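I had been in Suvthorpe for less than an hour before somebody handed me a pair of grippers and told me to fold a shirt. I fold shirts all the time, so I figured this would be easy. It took me more than 4 minutes, and I ended up with something closer to a burrito.

That little humiliation is part of the tour at Asum, a research group that wants robots to handle laundry. Cloth is a nightmare for a machine. A mug keeps its shape when you pick it up, but a T-shirt turns into a new object every time you touch it — and then again when you let go.

The old way to teach a robot was to steer it by remote control, which is slow and ties up a very expensive arm. Parvathi Subramaniam, who runs the project, went another way. Her people hold the grippers themselves, one in each hand, and do ordinary chores in ordinary homes while a camera on the tool records every pinch and tug. The robot learns from the recordings later (they call the training program Tenduvell, and I never did find out why).

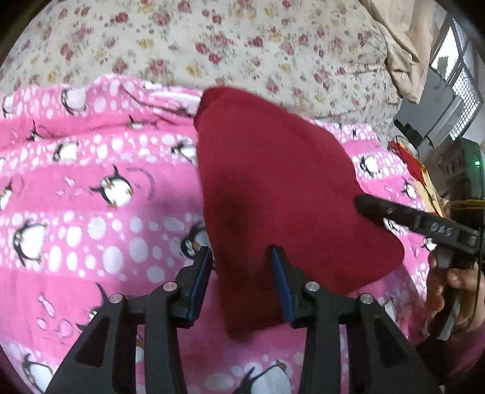 Does the robot need to see the same shirt it practiced on? It can manage with one it has never met, as long as the training set had enough variety in fabric, color and background.

Variety is the big thing here, and it's where the numbers get fun. The first version learned from 358 recordings, all made on one table in the lab, and it fell apart as soon as the table was changed. The second had 1,148, gathered in 33 homes, on beds and couches and kitchen counters. Same robot, same software, and it started folding towels in rooms it had never been in!

I got to watch Osman, the lab's two-armed robot, take on a gray sweatshirt. It grabbed a sleeve, missed the other one, went back, and got it. I may have cheered. Then it tried the hood and we all stood there for a very long time.

Hoods are next on Subramaniam's list, followed by fitted sheets, which she brought up with a sigh. I asked if she folds her own. "I roll them up and close the closet door," she said.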